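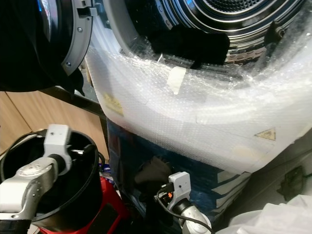 前面パネルに気泡緩衝材を巻いたままのフロントローディング機。扉は開いた状態。

トップ > 見学記録 > 家電・設備 > Nemik 物流検証棟

Nemik 物流検証棟 見学記録

8月、Nemik の物流検証棟を見学した。対象は1階の開梱区画と2階の試験準備室で、所要は午前と午後の2回に分かれる。本稿では主に開梱区画について記す。冒頭の写真は同区画で撮影した。

1. 区画の構成

開梱区画は搬入口に面した細長い部屋で、床面は塗り床、壁際に資材棚が並ぶ。取り扱うのは洗濯機、乾燥機などのドラム式衣類機器で、Grerine の倉庫から出荷されたものと、Lougher の店舗から返送されたものが混在する。前者と後者で受付票の色が異なり、保管列も分けられている。登録済みの受入票は年度累計で434件、年間の計画値は500件との説明であった。

2. 梱包の状態

写真の機体は、扉開口部の下の前面パネルが半透明の気泡緩衝材で覆われている。緩衝材はドラム縁のすぐ下でクリーム色のテープにより縦方向に留めてある。左寄りには色の薄れた黄色系のラベルが緩衝材越しに透けて見え、右下寄りには黒い記号の入った黄色の三角形の警告ステッカーがある。緩衝材の下端には淡い茶色の汚れが認められた。機体の下側には青い段ボール状の梱包材があり、右側に白い縞または印刷が入る。

前面の緩衝材は、同棟の手順では外観検査の直前まで外さない。パネルの擦り傷が輸送中のものか棟内でのものかを切り分けるためで、剥離前後の写真を同じ受入票に綴じる。テープは刃物を使わず手で剥がす。糊残りがあった場合は位置を票に記入し、その場では拭き取らない。

3. 扉とドラムの確認

扉は円形で、外周に灰色の樹脂リングが付く。リングには小ねじの頭が2箇所見える。受入時の確認項目は、扉のがたつき、ねじ頭の浮き、リングの割れ、ラッチ部の変形である。がたつきは扉を全開、半開の位置で止めて手で確かめる。数値による判定基準は設けていない。

ドラムはステンレス製で、同心円状の凹凸があり、奥の壁には穴が開いている。照明の反射が強く、正面からでは打痕を見分けにくい。検査台では光源を斜めに当て、奥の壁から手前の縁に向かって順に見るとのことであった。

ドラム手前の縁には黒い布が丸まった形でかかっている。庫内に布類がある場合は、品目欄に「布類」とだけ記入し、色と位置を添える。材質の判定は開梱区画では行わない。

右側の内縁には暗色のボルト状の締結部品がある。一般に、ドラム式の洗濯機では輸送用固定ボルトの外し忘れが据付後の異常振動につながる。同棟でも固定具の有無は独立した記入欄になっており、空欄のまま次工程には送れない。見学者にも記入例が配られたが、機種別の固定具一覧は持ち帰り不可であった。

4. 所要時間と動線

開梱から外観検査までの標準時間は1台15分である。午前の見学では、票の照合に時間がかかり、検査台の前で待ちが生じていた。照合には Prestum という棟内システムを使う。返送品は型番表記に揺れがあり、手入力の比率が高い。読み取り端末の設置位置も棚側に偏っており、機体と票の間を往復する動線になっていた。

5. 所見

梱包材の扱いは手順書と現場の説明が一致していた。一方、緩衝材の汚れについては記入欄がなく、備考に書くか否かは担当者の判断に任されている。汚れの位置は荷扱いの推定に使えるため、欄を設ける余地がある。

2階の試験準備室は撮影不可のため、別稿で文章のみ扱う。見学の申込みは月単位の受付で、開梱区画のみの参加も可能。安全靴は貸与されるが、手袋は各自で用意する。

お問い合わせ | 本サイト掲載の文章・写真の無断転載を禁じます | ページの先頭へ戻る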